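Teaching grippers to deal with the junk basket

January is usually a slow month for the Dravthorpe newsletter, so I was very happy when Ragnheiður Snorradóttir wrote to say that the Wandis results were in and did I want to come by on Friday for coffee and a look. I did! I have been bugging her about this project since the summer.

If you missed my earlier item, Wandis is the group's attempt to get a robot to pick up soft, crumpled stuff. Cups and blocks are pretty much a solved problem in most labs these days. A wad of plastic film is another animal, with no edges to speak of and a new shape every time you touch it. The training data comes from people working with a pair of hand-held grippers, each with a camera on it, in ordinary homes, doing ordinary chores. No robot in the house at all. The robot (they call theirs Xavier, and no, I couldn't get anyone to tell me why) only sees the recordings later.

The new part is something Kaj Norðdahl came up with, and he calls it the second look. In their older setup the system picked a grasp point once and then committed to it, all the way down. Now it stops just short of contact, with the jaws already open over the item, and picks again from that close view. If the two choices disagree by too much, it backs off and starts over. It sounds so simple that I asked Kaj if I was missing something, and he said no, the annoying bit was getting people to record the approach slowly enough for the close view to be any use. Their first batch was mostly blur and they threw a lot of it out.
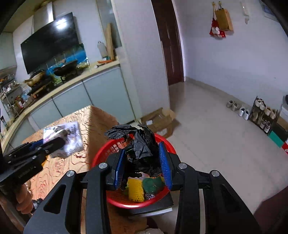 One gripper over the red basket, the other at the table. Wandis recordings are made in home kitchens.

So, the numbers. They ran 598 pickups from cluttered baskets with Xavier, half with the second look and half without, all on items it had not been trained on. Without it, Xavier came up empty or dropped the thing in 3 out of every 9 tries. With it, that went down to 2 out of 9. I'll admit I was hoping for something more dramatic, and I said so, and Ragnheiður laughed and told me that the older version had been stuck at that same failure rate for ages no matter how much data they fed it. Put that way I can see why they're pleased.

Most of the gain came from thin film and bags. Foam netting, the stretchy kind that goes around fruit, hardly improved, and Kaj thinks it's because the jaws snag on it whether or not the aim is good. He wants to try softer pads next. Ragnheiður wants more kitchens first. They were still arguing about it when I left, so I can't tell you who won.

There is a cost, too. Stopping for the second look makes each pickup slower, and on easy objects it buys you nothing. The plan is to have the system skip it when the first choice looks confident enough, but that piece isn't working yet. Kaj showed me a run where it skipped on a bread bag, very sure of itself, and closed on thin air. He played it for me twice.

One more thing I liked: the write-up includes the failures, sorted by what went wrong, with the clips to go with them. I spent way too long scrolling through those. My favorite is a sandwich wrapper that gets picked up perfectly and then simply will not let go of the gripper, however wide it opens.

The group is giving a short talk on all this at Cudport later in the winter and they're hoping to bring Xavier along for a live demo, if it fits in the van. The recordings will be shared after that, once they've finished checking them for faces, mail and anything else the people who lent their homes would like kept private. If you'd like to record in your own kitchen, Ragnheiður is still looking for households, and she says a messy one is fine. Drop her a note through the Dravthorpe front desk and mention Wandis so it gets to the right inbox.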